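Home » Workshop Tips » Software » Card Handling

Card handling tips: setting up the software before you blame the hand

Posted 17 October 2020 by Debora Zuccaro

These are the notes I keep for the card demo at Nisetthorpe. The control program is Huleo and the planner is Tedix, but most of this applies to any setup where an arm takes a thin card and carries it somewhere.

Measure from the organizer

Set your work frame on a corner of the slotted organizer. Desks get bumped, and when the organizer moves, everything you taught relative to the desk is wrong. Teach one slot, enter the spacing, and let the planner fill in the others. Check the top and bottom slots by hand at low speed. Tape down the organizer once the numbers are good.

Keep the laptop where the operator can reach the stop key without leaning over the arm's path. Draw the laptop into the planner as a plain block, lid open, with a margin on every side. 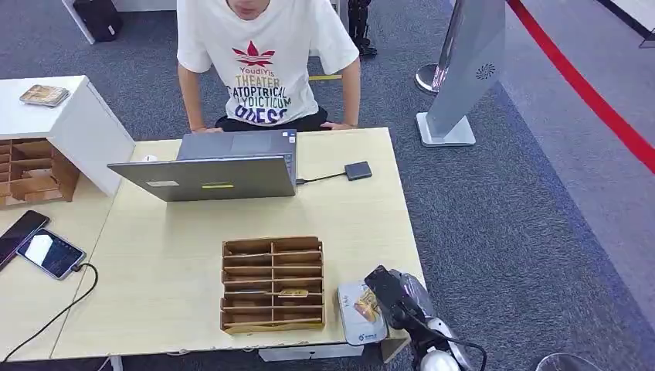
Operator behind the laptop, slotted organizer at the front of the desk.

Handing over a card

Run the handover as its own routine, separate from the pick. Ours has 2 states, waiting and holding, and the change between them depends on finger current. Position alone won't tell you much with something as thin as a card.

Let the person keep hold until the program reports a steady grip. If you let go early the card tilts, and the planner still thinks it is straight. Thumb force goes up in small steps. I stop at 82 on the Huleo scale, and old cards with soft corners need less.

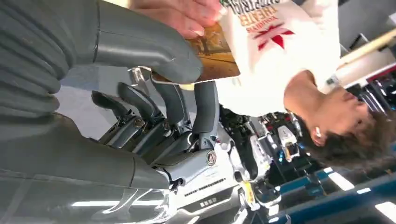 Log every attempt, including the bad ones. I had 2,124 lines in the log by April and found the worst fault by sorting on time of day. Glare from the ceiling lights was shifting the card edge in the vision step. A fixed exposure cleared up most of it.

Approaching the reader

Add a waypoint short of the reader and turn the wrist there. Turning during the final move swings the card's corner wide. Make the last stretch straight and slow, with a force limit that backs the arm off and retries once. After a second miss, have it stop and ask. 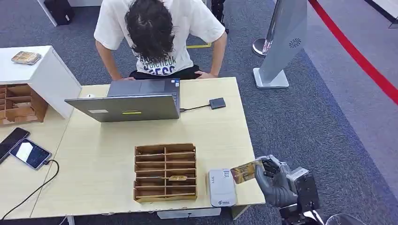 Saving your settings

Export the work frame, the grip limits and the exposure value together in one file. Vitale, the log viewer we use, will open it next to the run it belongs to. Put the card type in the file name, and reload the file after any update to Tedix, which resets the force limit to its default.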